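The Tool Shelf on Prieto Street

In Mirkholm it is now possible to borrow a ladder without knowing your neighbor's name. The tool library on Prieto Street opened its door last June, in a former shoe repair shop, and since then 943 loans were written in its green notebook.

Begoña Ortuño had the idea when she moved into her apartment and needed a drill for one afternoon. "I paid for a drill to make two holes," she told me. "After this I looked at it every day on the shelf and felt a little stupid."

She asked in her building, then in the next one. People brought saws, clamps, a tile cutter, and one very heavy sewing machine. The Zellell bakery next door lent 18 bread crates, which still serve as drawers.
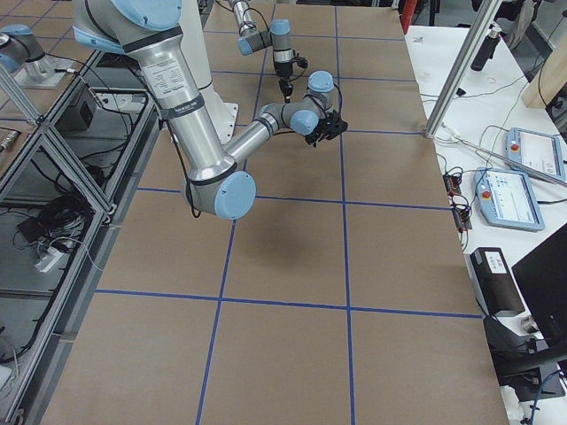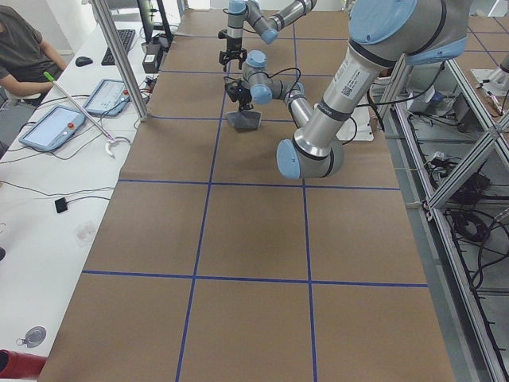
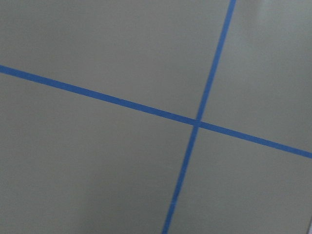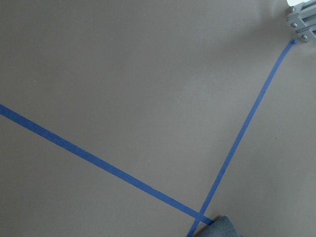 Who can borrow from the library, and what does it cost?
Any adult who lives in Mirkholm can borrow up to three tools for one week. There is no fee, but you must show a paper with your address.

The rent is paid by small gifts and by a repair evening once a month, when visitors bring broken lamps and chairs. The last evening brought in 800 dollars, the best result until now. Of the tools lent over the winter, 44 came back late, and Begoña telephoned for each of them herself. Two are still missing, a spirit level and a good pair of pliers.

In the coming months she would like to open also in the mornings, for the people who work at night at the Soklow mill. For this she needs a second key and somebody who can keep it. The landlord has already agreed to the key.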